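Kakia's problem is a question in the philosophy of physics. It asks if an object keeps definite properties while no one measures it. The problem was stated by Angelica Tiongson in a paper of 40 pages, and it has 2 usual versions – a weak one and a strong one. Leonora Lagman rejected the strong version, which she found impossible to test.

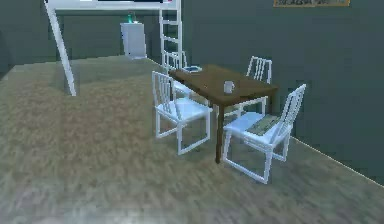

Simulated room with a table and a white mug

Later work by Érica Toledo treats only the weak version.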